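What the simulation round does and doesn't tell us
Speaker notes, student robotics evening, Willdale College, May 2026

Start slowly. Half the room will be parents and they have just sat through the prize-giving. Skip the history of the club.

Opening line: we were asked to report on whether the Hirnemari project taught the students any robotics. My answer is "some", and I would like to spend the next few minutes on why it isn't more.

Say what the project was. One simulated house, one simulated two-armed robot, a list of household jobs, and a term to work through them. The software came from Gajewski on a school licence. The students wrote the control scripts and ran them on the lab machines after lessons. No hardware at any point. Pause there, as people tend to miss it.

Then the doorway slide.

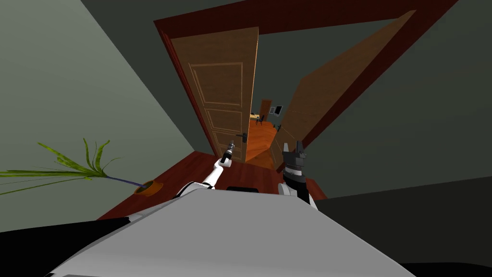

Both arms raised at the double doors, Hirnemari house.

Doors are where most groups spent January. Talk about the handle: it is small, it sits on the edge of the leaf, and a script that is slightly out in its idea of where the robot is standing will miss it. That was a good lesson and I give the project credit for it.

Now the complaint. A simulated door has whatever friction somebody typed in. Ours at the front of this building sticks when it rains. No group was asked to cope with a door that sticks, and when I raised it at the planning meeting I was told it was "out of scope". Don't do the voice.

Next, the numbers, because they will be quoted at you over coffee. The final report says the groups logged 1,236 runs. It sounds like a lot. Over 1,000 of those were repeats of a script with one value changed, and the report doesn't separate them out. If a student changes a number until the thing works, I'd want to ask what they learned from the number. (If short of time, drop this and go straight to the desk.)

Desk slide. Keep this one up while talking about approach angles. Open fingers, nothing in them, desk edge close by. Ask the room how they would tell the robot where the edge is. Somebody will say "with a camera". Agree, then ask what the camera is telling it and let them struggle a bit. The best written work of the term came out of this question, and it came from the group with the lowest score.

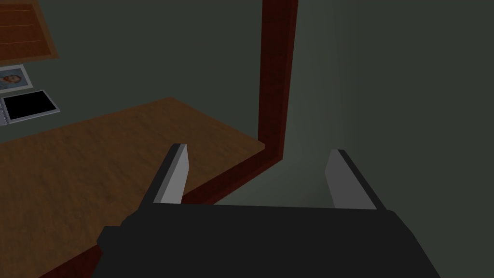 Scoring, and why I would change it

Jobs were marked pass or fail, up to 60 points a group. A group that understood its failure got nothing for it. The Warnutport schools' cup marks the same way, so I expect to lose this argument, but marks for a decent written account of a failed run would cost us nothing.

Also mention contact. A pass only checked where things ended up at the finish. Several groups worked this out and stopped caring how hard the gripper hit anything on the way. On a real arm that is a repair bill. Show the close-up here, fingers wide with the black rod between them and clear of both, and talk about clearance. I'd have given marks for the gap.
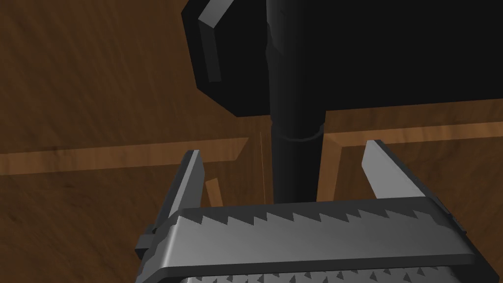
Would it be better to buy a real robot instead?
Only if there is somebody to look after it. A small second-hand arm and a table to bolt it to would do more for next year's group than another licence, but it needs a member of staff with free periods, and at present we haven't got one.

If there are more questions, take two and stop. The hall has to be cleared for the orchestra. Sign-up sheet for next year is by the side door, and please say that the scripting is mostly typing and waiting, so that they know before they put their names down.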